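Jalstead Building, Second Floor
Electrical and Fire Safety Walk-Through: Checklist with Comments
Period covered: July

Scope: offices, shared workrooms, kitchenette, corridor and both stairwells. The roof plant and the basement switch room are on a separate sheet. Ratings used are Pass, Pass with comment, Action and Not checked. Items rated Action are to be closed before the next walk-through.

1. Exits and escape routes

1.1 Exit doors open fully from the inside without a key. Pass.
1.2 Exit signs lit. Pass with comment. The sign over the north stair door is lit but the lens has yellowed. Legible from the far end of the corridor. Replace at next lamp change.
1.3 Corridor clear to full width. Action. Flat-packed shelving from Zedero was stacked against the wall outside Room 217. Tenant asked to move it into the room or off the floor the same day. Storage in the corridor was also noted on the previous sheet, at the same spot.
1.4 Stair doors close and latch without help. Action. South door closes but does not latch when released from a small angle. Closer arm to be adjusted. If adjustment does not hold, replace the closer.
1.5 Handrails tight. Pass.

2. Fire extinguishers and alarms

2.1 Extinguishers on brackets, pins and seals in place. Pass with comment. All 11 units found at their marked positions. The unit beside the kitchenette has a scuffed label; the instructions can still be read.
2.2 Gauges in the green. Pass.
2.3 Manual call points unobstructed. Pass with comment. A coat stand had been placed partly in front of the call point by the lift. Moved during the walk-through.
2.4 Smoke detectors free of covers, tape and paint. Pass.
2.5 Alarm audible in all rooms with doors closed. Not checked. Sounder test is booked with Drolach for a time before 8 a.m. and the result will be entered on this sheet when received.

3. Cords, outlets and power strips

3.1 No damaged outlet covers. Action. Cracked cover behind the copier in the shared workroom. Outlet taped off and tagged. The copier has been moved to the adjacent outlet.
3.2 No power strip plugged into another power strip. Action. Two cases, one in Room 217 and one under the reception counter. The reception case was corrected on the spot. Room 217 needs an additional wall outlet, and the tenant has been told that a longer strip is not an acceptable substitute.
3.3 Extension cords in temporary use only. Pass with comment. One cord in the meeting room, uncoiled and in good condition. It has appeared on several sheets in a row and should now be treated as permanent. Request for a floor outlet has been passed to Grigaitė, the electrical contractor.
3.4 Cords not run under rugs, through doorways or across walkways. Pass.
3.5 Plugs, strain reliefs and outer jackets intact. Pass with comment. Checked by eye and by hand at every desk that was accessible. Locked drawers and cabinets were not opened.

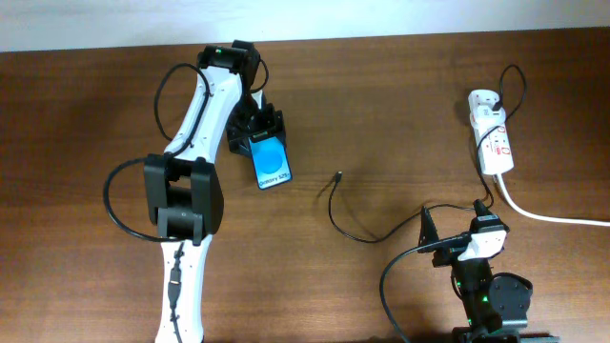
3.6 Heaters and fans. Pass with comment. Portable heaters are not permitted on this floor. None found in use. One was found boxed in the supply closet and has been tagged for removal.
3.7 Ground-fault outlets near sinks trip and reset with the test button. Pass.

4. Kitchenette

4.1 Appliances plugged directly into wall outlets. Pass.
4.2 Toaster crumb tray clean. Action. Emptied and wiped. Add to the weekly cleaning list.
4.3 Microwave door seal and latch in good order. Pass.
4.4 Space above and behind the refrigerator clear. Pass with comment. Paper towels stored on top were moved to the cabinet.
4.5 Fire blanket present and reachable. Pass.

5. Electrical closet

5.1 Door locked. Pass.
5.2 Clear working space in front of the panel. Pass.
5.3 Panel directory complete and readable. Action. Circuits added for the meeting room lighting are written in pencil and one line has been smudged. Directory to be retyped once the new outlet in Room 217 is in.
5.4 No open knockouts or missing breaker blanks. Pass.

Open from previous sheet: emergency light in the south stairwell, battery replaced, 90-minute discharge test still to be done. Ceiling tile outside the restrooms replaced and closed.

Copies to building file and to each tenant on the floor. Tenants should report completed actions to the Jalstead front desk, quoting the item number.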